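Home | Articles | Categories | Recent changes | Log in

Fondus (website builder)

Fondus is a website builder and static site generator made by Skallidus. It lets users assemble pages in a browser and publish them as plain HTML files, with no database on the server. The current release is version 6.

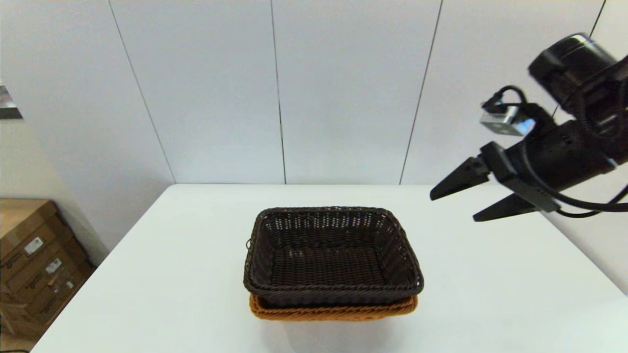
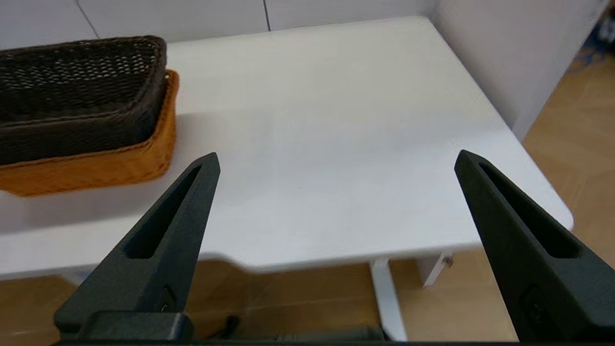

A Fondus site is stored as a tree of content blocks. Each block holds one kind of material, such as a heading, a paragraph, a picture or a form, and may contain other blocks. The manual describes nested blocks in terms of stacked baskets, like the dark woven one set into an orange-tan one in the first picture: the inner block hides most of the outer block in the editor, and only the edge of the outer block stays in view. Selecting that edge selects the parent. Blocks may be nested up to 13 levels deep.

Editing

The editor has two panes. The left pane shows the block tree and the right pane shows the page as it will be published. Changes are saved as drafts and do not reach the live site until the user runs a build. A build compares each block with its last published copy and writes only the pages that have changed — a full rebuild can be forced from the settings menu.

Themes

Version 6 ships with 17 themes. A theme consists of a style sheet, a set of page templates and a short settings file. Fikwood, the default theme, uses a single column and a fixed header. Tanasarn adds a side menu and is meant for sites with many pages. Themes can be switched at any time, but custom colors are lost if the new theme does not define the same color names.

Hosting

Sites can be published to Skallidus servers or exported as a compressed archive. Exported sites run on any web server that can deliver static files. Contact forms stop working after export unless the user enters the address of an outside form handler.

Limitations

Fondus has no built-in user accounts or shopping cart. Search within a site depends on an index file that is loaded by the browser, and large sites may be slow to search on older devices.

This page was last updated on March 22, 2020.

This site uses cookies. By continuing to browse, you agree to their use.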